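The Cloth in the Tray

What a workshop table can teach about putting things back

October 2024

In the town of Kasudden, where I moved three years ago, the evening repair class begins with a cloth. Before any tool comes out of the cupboard, every person takes a folded cloth from a tray and wipes the place where they will sit. At the end they wipe again, fold the cloth and lay it back. I found this a little childish on my first evening. Now I do it at home also.

The class is held in a former dairy building and it is called Darnik, after the family who owned the dairy. It costs 86 crowns for one evening, tea included. People bring lamps, radios, chairs with one bad leg. I brought a coffee grinder which had belonged to my aunt, and which I did not manage to repair until May.

What interested me more than the repairs was the tables. In my old job I worked in an office where the desks had to be empty at six o'clock, and we put everything in a drawer so fast that the drawer would not close. At Darnik the rule is softer. A thing may stay on the table if it has a tray. Screws have a tray, glasses have a tray, the cloth has a tray. Whatever has no tray must go back to the shelf.

The trays were bought from a restaurant supplier, Gruner, when it closed its warehouse and sold 187 of them in one lot. Most are plain, and many have scratches from their first life. I asked if I could buy two, and was told to bring something useful in exchange. I brought a good lamp.

At home I started with the kitchen counter, which was the wrong place, I think. There is too much going on there. The tray by the sink became full of rubber bands and receipts in one week. The work table in the spare room was easier. I put one tray at the back, with one cloth folded in it, and I did not allow anything else inside.

A dark cloth is better than a white one for this purpose. A white cloth looks dirty after one use and then you do not want to touch it, so it goes to the laundry and the tray stands empty for days.
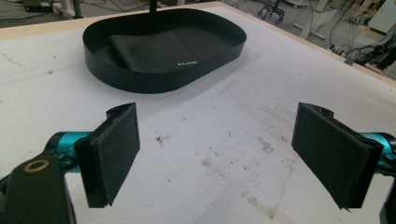 Folding is also a matter of taste. I fold mine in a flat rectangle, smaller than the tray, so that my fingers can get under the side of it. My neighbor rolls hers like a small towel in a hotel. Both ways are fine, but a cloth thrown in a ball invites other things to be thrown on top of it.

The table itself does not need to be beautiful. A white top shows every smudge and scuff, and in the beginning I was scrubbing mine each evening until my wrist hurt. Some marks do not come off. I have stopped to fight with them, and I wipe only what is new — crumbs, dust, a drop of oil.

There is a small booklet by a publisher named Venkataraman which is passed around in the class, and it gives one page to trays. It says that a low rim is best, as you can see everything without lifting anything. My aunt's grinder now stands on the shelf above the work table, and on Sundays I carry it to the kitchen and make coffee for two.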